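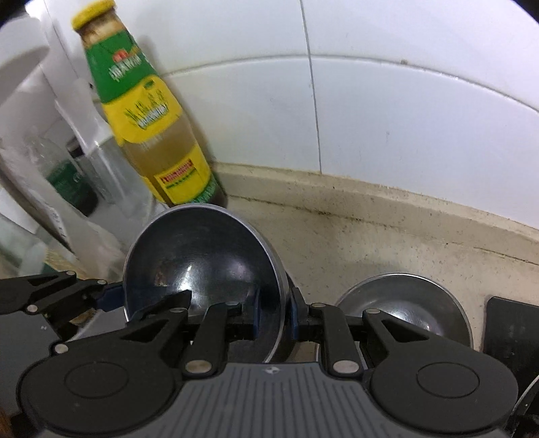
Second post on the Skurnden hand-held gripper, kitchen kit. Unit came from Azimi on loan, firmware as shipped. No arm involved so far, this is all hand operation. The fingers are a riveted linkage, cut out to save weight, and the pads are blue rubber. On a metal bowl held by the rim and tilted up, the pads press against the rim of a thin edge, which is the contact I wanted to look at first.

Pads: softer than the ones on the Diddale. They bend to a curved rim without needing much squeeze. They also pick up kitchen grease. I wipe them every 16 grasps and log it.

Trigger travel is long. Full open to full close takes 14 mm at the finger grip. Fine for bowls, tiring for small stuff. A stiffer return spring is in the box and I have not fitted it yet.

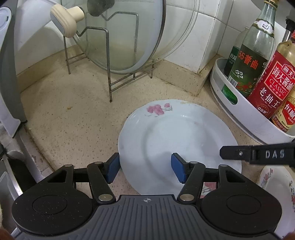 Plates are harder than bowls. A plate lying flat gives the pads very little to get under, so approach angle matters more than force. Coming in low at the near rim worked better for me than straight down. Your counter may differ.

Battery: rated up to 8 hours in the Ellcombe manual pack. I have not run one down. Charging port is on the underside and you can't charge with the stand attached.

Aurelio Contreras asked about calibration. It's one printed board and a script, 37 poses. The script doesn't tell you which pose failed, it only stops. Please fix.

Price includes one spare pad set. Extra sets are sold in pairs only. Rivets are not user serviceable, so a loose finger means sending the whole head back.

Loan ends 07/11/2019. Glassware next, then the spring swap.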